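Yannick Cordier sold hats in Markberg for 40 years before he closed the shop in May. I asked what he misses.
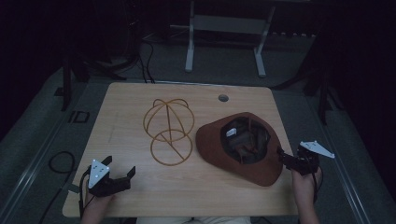
Perrine Brunet

"The talk," he says. "People came for a hat and stayed to tell me of their knees."

He now writes down these stories - 193 until today.

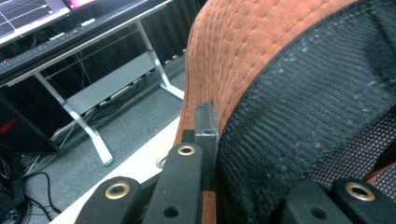 The second life

He writes each morning, by hand. "My daughter wants to print 2,000 copies. I think 2 is enough."

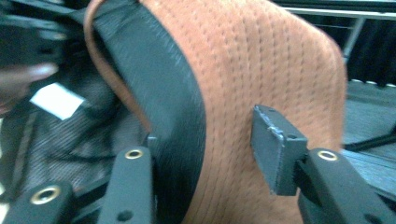 Writing was hard for him at first. "I was used to standing all day." A seat back with stitched rows, like the orange one, is to him still a luxury.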